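Bimanual folding policy: success rate drops on sheer, stretchy garments

Print this page | E-mail this page

Posted by Drolent, 19 June 2025

I am trying to reproduce a published result on two-arm garment folding with a policy trained by imitation. The method section claims that one policy, trained on teleoperated demonstrations, transfers across garment types with no change to the action space. On cotton T-shirts and towels my numbers are close to the published ones. On nylon tights and thin leggings they are not. I ran 151 trials on tights and 39 reached a state I would score as flattened, meaning both legs separated and no crossing between them. The policy was trained on 30 demonstrations per garment type, same as in the paper.

Two failure types account for most of the rest. In the first, one gripper takes the fabric at a single layer and the other takes a bunched section, so pulling the arms apart makes a twist instead of a flat band. In the second, the policy releases too early and the fabric contracts after release, so the next observation is far from anything in the training set.

Control rate, chunk length and camera resolution match the paper. Has anyone seen the published transfer result hold for stretch fabrics, or is the evaluation set simply easier than it looks?

Print | E-mail

Posted by Bultari

Check your gripper calibration first. We had bad results for a week and it was an offset in one jaw. Also 30 demos is low, I would collect more.

Print | E-mail

Posted by Yensuk

Calibration is worth checking but it would show up on the towels too, and the original post says towels are fine.

I would look at how success is defined. If I remember the appendix correctly, the garment starts each trial already laid out with no leg crossing, and the score is taken at the end of the fold. A start state pulled from a pile is a different task. Stretch fabric keeps whatever twist it has when you tension it, and a tensioned twist is hard to see from overhead because the two edges of the band lie close together. A policy that conditions only on the current image has little to separate "flat and narrow" from "rolled."

Three changes made a difference in our runs, in order of effect:

1. Label the demonstrations by phase (pick, spread, release, regrasp) and count the frames per phase. Our spread phase was under-represented because operators moved through it quickly. We recollected 19 demonstrations with slow spreads and trained on the combined set.

2. Put recovery data in. Start some demonstrations from a bad state, with one leg folded back on itself or the waistband bunched, and have the operator fix it. Clean demonstrations alone never teach the regrasp.

3. Cap the distance between the grippers during the spread. Past a certain extension the fabric stores enough stretch to move the whole garment on release. We set the cap per garment by hand. I have no good automatic way to do it.

Two views from our cell, both with beige tights. With both ends held, the band is wide on the left and narrows to a twist toward the right gripper. With the garment spread on the table, the two legs make a rough V or Y, with a crumpled knot of folds at the join.
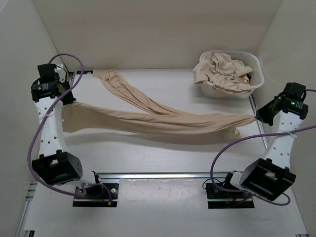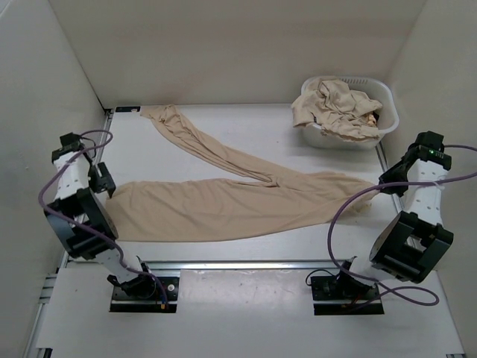
For scoring, I would stop using a single pass/fail at the end. We log three values per trial: whether the legs are separated, the covered area as a fraction of the hand-flattened area, and the number of regrasps. The area fraction is noisy on sheer material because the segmentation loses the edge against a white table. A darker mat helps, but then you need to recollect or augment, so decide that before gathering more data.

I would also report tights and leggings separately from the cotton items. Averaging them hides the effect you are asking about.

Print | E-mail

Posted by Verevus

Agree with the above on start states. One addition: if you use action chunking, try a shorter chunk during the spread only. With the published length the arms are committed to a pull before the camera shows the twist forming. Halving it cost us some smoothness on towels, so we switch on the phase label. I have not tested this on anything heavier than jersey.

Print | E-mail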